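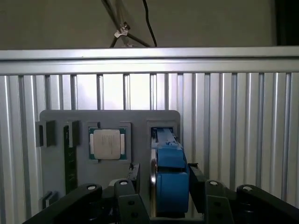

The grey board, with the green memory module and the blue cooler

Leonie Stöckli had promised herself she would go home once the memory was sorted, but then there was the processor, sitting so squarely in its pale socket that she felt it deserved a few more minutes of her company. Her father had mended radios in Nalmont, at a kitchen table nobody was allowed to eat from, and he used to say good evening to each part before he touched it.

"Good evening," she said now to the green module, feeling a bit silly, and then, because it seemed rude to leave anyone out, to the blue cooler as well.

Old Hauser put his head round the door, coat already buttoned.

"Who are you talking to?"

"Family," said Leonie, and he nodded as though that were quite usual, and went back to put the kettle on for the two of them.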